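Perforated plate

A perforated plate is a flat sheet or slab with a regular pattern of holes. The holes may be punched, drilled or cast, and may be round, square or slotted. Plates of this kind are used for screens, drains, ceilings, shelving and work surfaces.

Patterns

The two most common layouts are the straight grid, in which the holes line up in rows and columns, and the staggered pattern, in which every second row is shifted by half a space. Staggered plates keep more of their strength for the same open area. Straight grids are easier to measure from and are preferred where parts have to be fixed in known positions.

The distance from the center of one hole to the center of the next is called the pitch. Open area is the share of the surface taken up by holes, given as a percentage. A plate with an open area of 58 percent lets air through freely but bends easily; one with 23 percent is much stiffer. 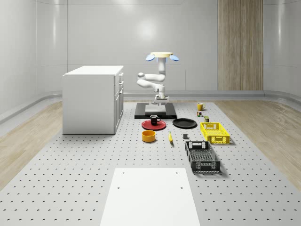 A light grey platform with an evenly spaced grid of holes (computer rendering)

Manufacture

Thin sheet is usually punched. A press drives a row of pins through the metal, and the sheet moves forward one pitch at a time. Punching leaves a slight burr on the underside – removed by rolling or brushing – and can make the sheet curl, so most punched sheet is passed through a leveler before it is cut. Thick plate is drilled instead. Threaded holes are cut with a tap afterward.

In Hurkholm, the Gurkell works made punched sheet for grain sieves and later for malt floors. Its standard sheet had 30 holes to the row. The works passed to the Lileck company, which dropped the sieve trade and kept the ceiling panels.

Sound control

Perforated panels with a soft backing absorb sound. The depth of the gap behind the panel sets which tones are absorbed best. Do-yoon Seok's design for the Hwang concert room used 410 panels, with a deeper gap at the rear wall than at the sides.

See also: Expanded metal, Pegboard, Sieve, Wire mesh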